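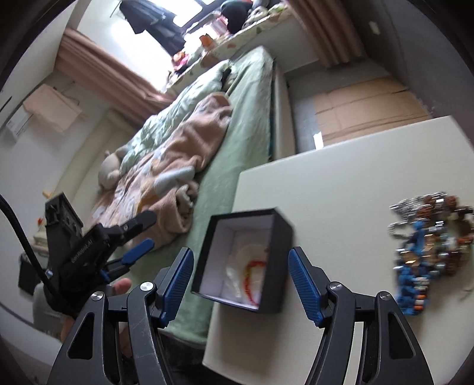

Sorting task, bedroom set-up: beaded bracelet in the open box, gripper pads on either side.

Progress report to Staltis, January
Household Chores strand, Skornolar project
Prepared by Ayman Lamrani

Summary

The work is on schedule. We have recorded almost 400 attempts at the small-items task and trained the first model on them. It can put a single bracelet into an open box more often than it fails. It can't yet clear a mixed pile of jewelry, and we don't expect it to by the end of this grant period.

Work done

The agreed list has 16 chores. We have now started on 6 of them: folding towels, loading a drainer, pairing socks, wiping a table, hanging shirts and tidying jewellery. The last was added at Jostden's request, as their shop staff spend a good part of closing time putting loose pieces back in boxes.

People do the task first, using hand-held grippers, and the model learns from those recordings. We work in ordinary bedrooms as well as at the bench. Results from the bench alone did not carry over well to homes, where the light and the furniture change from one room to the next.

Results so far

Towels and table wiping are the strongest. Both could be shown to visitors now, with someone standing by.

Jewellery is the weakest. Chains catch on each other, and when the model pulls at one it tends to bring others along. Clear plastic bags are also a problem -- the model often misjudges where the bag ends and closes on nothing. Single beaded pieces are easier to pick up.

Speed is poor across the board. A person is still much quicker at every chore we have tried.

Problems

We lost two weeks to worn fingertip pads, which slipped on small beads. Tse has supplied replacements and will check the pads monthly from now on.

Next period

Record more attempts with tangled chains, in at least two further homes. Start on the next chore, making a bed. Run a first trial at Jostden after closing, with boxes and single pieces only.

Spending is within budget. We would like to move the unspent travel money to equipment and ask for your agreement -- a short note by email is enough.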